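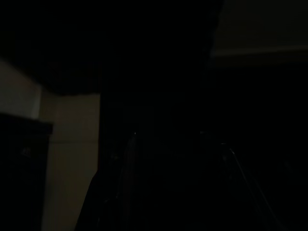

Oct 11, 2025

Equipment list for the second arm, Hatville workshop

Went through the spending plan with Eduard Machala this morning. He wants one sheet by the end of the month covering both the replacement parts and the new kit, so these are the working notes for it.

Lighting first. Wrist camera pictures in the dark corners are poor. Walls come through, the fingers are mostly a black outline. Two options: a small ring light on the wrist, or fixed lamps on the wall. The ring light adds weight and another cable to route. Fixed lamps are easier to swap and both arms could share them. I have put down two fixed lamps and left the ring light as a query.

Gripper. Bresta quoted 400 for a spare set of fingers with pads, 305 without. We wear out pads far quicker than fingers, so I would take the cheaper set and buy pad sheet separately. Need to check that their screw holes match ours before ordering. Eduard thinks they changed the spacing on the newer ones.

Cables. The wrist cable is the part I worry about most. No spare at the moment. Llewellyn can make one up to our length, seven working days once they have the drawing. Drawing is half done, still missing the connector end. Ask for two while they are at it.

Camera. Skilodance want 300 for the same model we have now. Their low-light version costs more but there is no price on the sheet, only "on request". Have requested. If the lamps do the job we stay with the standard one, so lamps should be ordered first and the camera held back until we have tried them.

Stand for the second arm – not priced yet. Could use the old bench frame if we brace it. Eduard is against this. I would like to measure how much it moves before we spend anything.

Left to do:
Finish cable drawing
Measure screw spacing on the present fingers
Chase Skilodance about the low-light price
Test with a borrowed desk lamp, same positions as before
Delivery charges are missing from all three quotes, ask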